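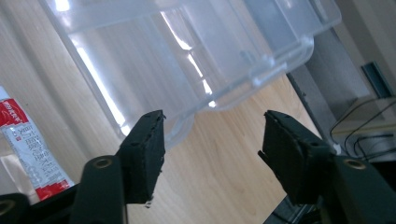 A reader of my March column wrote to me that 100 good demonstrations should be enough for any simple job, and that everything after this is only a way to keep people busy. I have thought about this letter for a long time. I think the reader is right about the arithmetic and wrong about the word "good".

In our group at Zivura we gather examples for a system which must learn to handle clear plastic boxes and the small things people keep in them, for instance a tube of glue. A person holds the gripper in the hand and does the job. The system gets the pictures and the movement of the hand, and from these it must guess what the person wanted. It does not hear the person thinking. It also does not know which part of the movement was a habit and which part was necessary.

For most people a good demonstration is a clean one. The hand goes straight to the object, the fingers close, the object moves, finish. When I started this work I was proud of such recordings. Out of my first 33 I kept all the smooth ones and threw away the ones in which I hesitated. Today I would do the opposite with many of them. A person who hesitates before a transparent wall is showing something true about transparent walls: that the edge is difficult to find, that the bright reflection of the lamp is not the edge, that one must sometimes come back and try from another side. If we remove all this, we teach the machine a world where plastic is easy to see.

There is a limit, of course. I do not want to keep every mistake. If my attention was away, or if I started one job and changed to another in the middle, the recording goes out. But a slow approach which ends correctly should stay, and also a first grip that is too low, followed by a better one. In our notes we now mark these as corrections, with a separate label, and I would like other groups to do so too.

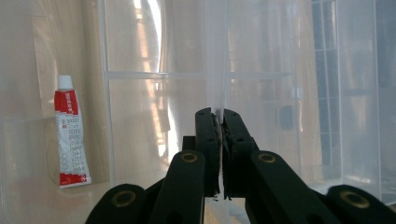 Colleagues at Cirkis say to me that this is romantic, and that a learning system copies hesitation as happily as it copies skill. They prefer to record only experts and to make the variety by moving the objects. I take this objection seriously. We have also seen a model which stopped before every box, like a polite guest before a door, and I am sure that it learned this from us.

Still, moving the objects does not give the same variety. You can put the box in 100 places and an expert will go to it each time with the same confidence. What changes between people is how they recover. For this reason I ask that at least 3 persons record each job, and that 2 of them are not experts. It costs more time, and the planning becomes unpleasant, but the set contains then more than one way of being careful.

My last point is about the persons themselves. We speak of "collecting" examples as if they were lying on the ground. Somebody has to make them, with a tired wrist, one after another. If we pay only for the number of clean recordings, we will receive clean recordings, and the difficult moments will be deleted before we have a chance to look at them. I would pay by the hour and let the people write a short comment whenever something felt strange. In my experience these comments are read too little, and I include myself in this criticism.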